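Chapter 7

Budgeting for a Two-Arm Handling Cell

Contents of this chapter
7.1 What the purchase order leaves out
7.2 Writing the task before the specification
7.3 Hands and grippers as a cost line
7.4 The work surface and its surroundings
7.5 Objects, spares and consumables
7.6 Planning the calendar
7.7 Worked budget: the Madetstead cell
Exercises

After working through this chapter you should be able to separate the purchase price of a handling cell from its cost of ownership, draw up a task statement that a supplier can quote against, and prepare a first-year budget with a defensible contingency.

7.1 What the purchase order leaves out

Chapter 6 treated the robot arm as a single item with a single price. That was adequate for comparing one arm with another. It is not adequate for planning, as the arm is seldom bought or used alone. A cell that picks up objects from a table needs arms, something at the end of each arm to hold the object, a mounting, a surface, cameras, lighting, a controller, a means of stopping the machine safely, and the objects themselves. Each has a price, a delivery time and a working life, and the three figures bear little relation to one another.

It is usual to divide the total into four headings:

Capital items: arms, hands or grippers, controller, mounting frame, cameras.
Installation: transport, floor fixing, electrical supply, commissioning, safety assessment.
Running costs: operator time, energy, software licences, service contract.
Replaceables: finger pads, cables, fasteners, table surfaces, test objects.

The first heading receives most of the attention in a purchasing meeting. The fourth is often missing from the draft altogether, and is then paid for out of whatever budget happens to be open at the time. Students preparing a plan for the first time should begin with the fourth heading and work upwards.

7.2 Writing the task before the specification

A specification states what the equipment must be. A task statement says what it must do, to which objects, on what surface and how often. The task statement comes first. A supplier who receives only a specification can satisfy it exactly and still deliver a cell that cannot do the work.

Consider the Madetstead cell, which is used throughout this chapter. The task belongs to a family known as tabletop rearrangement: household objects are laid out on a flat surface, and the arms pick them up and put them down elsewhere. 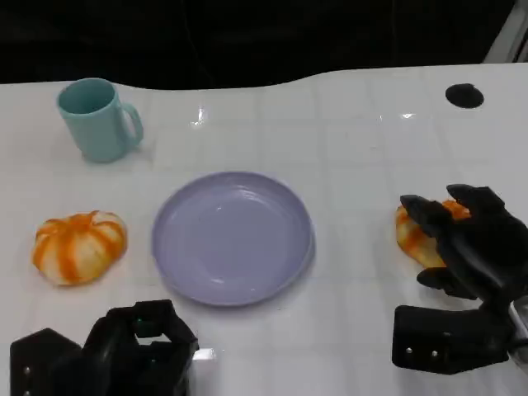
Figure 7.1 Tabletop rearrangement at the Madetstead cell. The right hand holds a striped object beside an empty plate; a mug and a striped pumpkin stand on the table.

A usable task statement for work of this kind would record at least the following points.

The largest and smallest objects to be held, with their masses. A squat, rounded object and a shallow plate make different demands on the fingers, and a hand quoted for one may be poor at the other.

The surface finish of each object. Glazed and polished surfaces call for more grip force, or for softer pads, than matt ones.

Whether one arm or both will be working at a given moment. If the second arm spends most of its time waiting, the plan should say so, and the buyer should ask whether it is needed in the first year.

The clearance between objects. Fingers closing from above need room on both sides of the object, and this sets the least spacing at which the layout can be run.

The number of cycles expected per working day. Service intervals are quoted in cycles or in hours, and the two must be reconciled before a service contract is signed.

The statement need not be long. Two pages is normal. It should be sent to every supplier in the same form, and any question raised by one supplier should be answered in writing to all of them.

7.3 Hands and grippers as a cost line

The device at the end of the arm is the part that touches the work, and it wears accordingly. Broadly, the buyer chooses between a simple gripper with few moving parts and a multi-fingered hand with many. The simple gripper is cheaper to buy, cheaper to repair and quicker to program. The multi-fingered hand will hold a wider range of shapes without a change of tooling.

The comparison should be made over the planned life of the cell – never on purchase price alone. If the task statement lists one shape of object, the simple gripper will almost always win. If it lists many, the cost of tool changes has to be set against the higher repair cost of the hand.

Three questions should be put to the supplier before any figure is entered in the plan. Can a single finger be replaced on site, or must the whole hand be returned? Are the fasteners and pads standard parts? How long is the hand away when it is returned, and is a loan unit available in the meantime? A cell with one hand missing is often a cell that is standing still, and idle operator time belongs in the calculation.

7.4 The work surface and its surroundings

The table is the cheapest large item in the cell and is commonly chosen last. It should be chosen at the same time as the cameras and the lighting. A glossy white surface is easy to wipe clean and contrasts well with coloured objects, but it returns bright spots of light to any camera looking down on it.
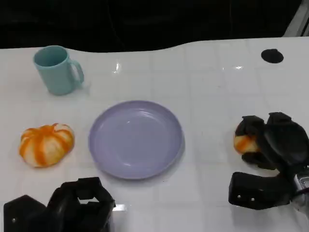
Glare may be dealt with in three ways: by moving or diffusing the lamps, by changing the surface, or by accepting the bright spots and making allowance for them in the vision software. The first is usually the least expensive and should be tried before money is committed to the others. The third appears to be free, but it uses engineering time, and engineering time is charged to the project whether or not the plan shows it.

The background beyond the table also deserves a line in the budget. Screens or curtains keep passing movement out of the camera view and cost little when ordered with the frame. Ordered later, they tend to need brackets that the frame was not drilled for.

Where the surface is supplied with cable openings or fixing points, their positions should be marked on the layout drawing. An opening inside the working area reduces the space in which small objects can be placed.

7.5 Objects, spares and consumables

Test objects are bought in small numbers and lost or damaged in larger ones. The rule adopted in this book is to buy identical objects in sets, from one batch, with at least one complete set kept in store. Later batches may differ slightly in colour or size, and results obtained with the old batch may then be hard to compare with results from the new.

The Madetstead plan allows 110 pounds a year for objects and 618 pounds a year for finger pads, cables and small fasteners. Both sums are small beside the price of an arm. Both were absent from the first draft of the plan.

7.6 Planning the calendar

Delivery times are as important as prices. The order should be built backwards from the date on which the cell is required to work, using the longest delivery time in the list as the starting point. In the Madetstead plan the cell was wanted for July, and the item that fixed the order date was the mounting frame. The arms were available from stock.

Commissioning should not be booked to finish on a Friday. Faults found on the last day then stay open over the weekend, and the visiting engineer has normally gone home.

7.7 Worked budget: the Madetstead cell

Two quotations were received, from Minami and from Prorau. A third firm, Oro, quoted for the frame and table only. The quotations were laid out differently: Minami included commissioning in the price of the arms, while Prorau listed it separately and added a charge for travel. Before any comparison is possible the two must be brought to a common form under the four headings of section 7.1. Table 7.1, in the next section, shows the result, with blanks left where a supplier gave no figure. A blank is to be treated as an open question and must not be entered as zero.

Exercises

1. Write a task statement for a cell that sorts crockery on a flat table. State the objects, the surface and the expected cycles per day.

2. Using the sums given in section 7.5, find the total allowance for objects and small spares over a planned life of 3 years. Ignore changes in price.

3. A supplier offers a hand that must be returned to the factory for all repairs. List the costs that would arise during one such repair, and place each under one of the four headings.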